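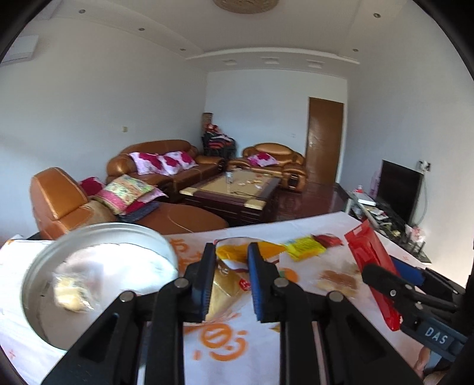 Stelitz Printed Tablecloth, Persimmon, White

A white tablecloth with an orange persimmon print, made for tables that get used all day. The fruit has green leafy tops, and there are small orange flower sprigs and orange Chinese characters in between. It goes well with brown leather, dark wood and red tile floors, so it suits a living room where the eating table and the sofas share the same space.

The cloth is a wipe-clean polyester with a soft backing. It lies flat after an hour or so on the table. Fold lines from the package can be ironed out from the back on the lowest setting.

Everyday use

We sell a lot of these to people who keep snacks out for family and visitors. Biscuits, wrapped bars and bread in bags leave crumbs, and a light cloth shows them right away. Shake it out over the sink or go over it with a damp sponge. Chocolate and oil should be wiped up the same day. A round tin or a tray can stay on the cloth, but lift it to move it — metal rims can scratch the print if they are dragged. 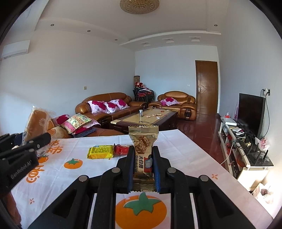
The print is on one side only. The persimmons come in pairs along the length of the cloth, and the characters sit to one side of them. Because the pattern is cut from a continuous roll, the place where it starts at the edge is different from piece to piece. We can't match two cloths exactly. If you need a pair for two tables pushed together, write that in the order note and we will cut them one after the other from the same roll.

Details

Ground color: white
Print: orange and green, one side
Weight: 300 g per square meter
Edge: folded and stitched
Washing: by hand or gentle cycle, cool water, no bleach
Drying: hang up, do not tumble dry
Item group: Stelitz table linen

Sizing

Measure the table top and add the drop you want on each side. For a table in a walkway keep the drop short, so that chairs and bags don't catch on it. Cut lengths are available up to 3000 mm. Anything longer is a special order and takes 3 weeks.

Returns

Standard sizes can be sent back unused in the original package. Cloths cut to your measurements can't be returned unless there is a fault in the print or the stitching. Send a photo of the fault with your order number to Imke Haberkorn in customer service.

Also in this group: seat cushion covers, tray liners, Plornau table pads.

Page updated 2022-10-24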